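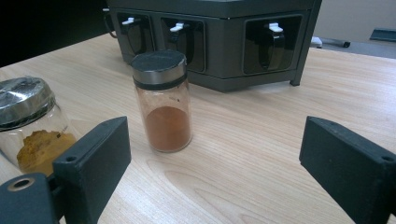
My ground spices lose their smell before I can finish them, one reader wrote under my page about lentils, and should I throw everything away every year as the magazines say? I answered her shortly there, but the question deserves a page of its own.

How to keep ground spices fresh, and how to know when they are finished

I cook in a small kitchen in Grarach, and before that I worked for 9 years behind the spice counter of a shop in Grultside. What I write is from this practice. I am not a chemist.

What makes them weak

Four things: light, warmth, air and steam. Of these I think steam is the worst, and it is also the one we make ourselves, every evening. We hold the open jar above the pot and shake. The steam goes up into the jar, and after some weeks the powder sits in hard pieces.

1. Buy small

A big bag looks cheap, but you pay for powder which you will not use in time. For two people I buy 27 grams of a spice at once, a bit more for cumin. If your shop sells only large bags, share one with a neighbor.

2. Choose a jar that you can fill

Glass with a tight lid is good. Plastic keeps the smell of the old spice, and I would not use it for anything strong. A shaker top is comfortable for the table, but for long keeping I prefer a closed lid. Wash the jar, dry it with a cloth, and leave it open overnight before you fill it again.

3. Write the month

Put a strip of paper tape on the bottom of the jar and write the month when you opened the bag, for example June. On the bottom it does not get greasy from fingers.

4. Find the right shelf

Not above the stove, please! Also not on top of the refrigerator, where it is warmer than people believe. I keep mine in a drawer on the other side of the kitchen, and the room stays near 20 degrees Celsius most of the year. A closed cupboard is equally good.

5. Use a spoon

Take the powder out with a dry spoon, away from the pot, and close the jar before you go back to stirring. It is a small habit and for me it took one month to learn.

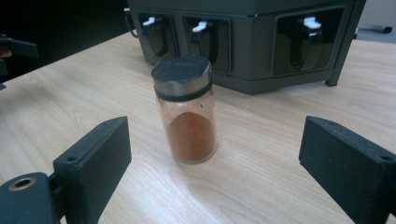 6. Test before you throw

Rub a pinch between two fingers and smell it at once. If the smell comes quickly, keep it. If you must search for it — throw it, or use double in a soup this week. The color helps too: paprika turns brown when it is old, although turmeric can stay bright long after the taste is gone.

7. Wake up a tired spice

Warm a spoon of oil on low heat, add the powder, stir while you count slowly to five, then add your onions or water. Paprika burns very fast, so for this one take the pan off the heat first. A spice with no smell at all will not come back.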